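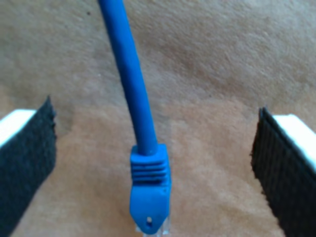 Netzwerkkabel mit blauer Knickschutztülle

Prüfbericht: Patchkabel Truletti, Meterware und konfektioniert

Die Beschaffungsstelle hat die Kabelserie Truletti für den Einsatz in Büro- und Laborräumen bewertet. Geprüft wurden 80 Kabel aus einer Lieferung vom Oktober.
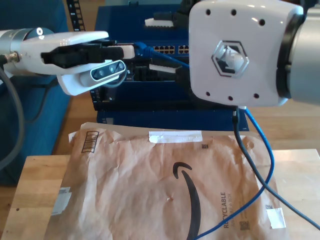
Lesezeit: 2 Minuten

Der Mantel ist glatt und lässt sich gut reinigen. Im Stecktest hielten die Rastnasen 2.000 Zyklen stand, zwei Exemplare wurden wegen erhöhter Dämpfung zurückgewiesen. Der Anbieter Salinas ersetzte sie innerhalb von sieben Tagen. Zu bemängeln ist die Beschriftung — sie verblasst bei Kontakt mit Isopropanol. In dicht belegten Verteilern erschwert zudem die breite Tülle das Lösen einzelner Stecker.

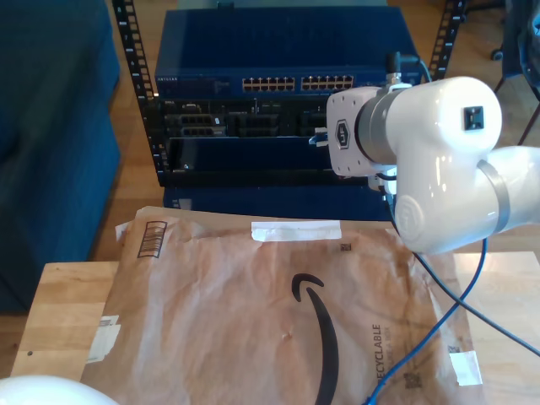

Blaues Ethernetkabel und schwarze Leitungen im Laborbereich

Gegenüber dem Vorgängermodell Jorel ist die Serie steifer, bei engen Radien jedoch formstabiler. Für Neuinstallationen wird sie mit Einschränkung empfohlen.

Prüfung: Yu-ting Kao
Freigabe: Uriel Escobar, Do., 1. April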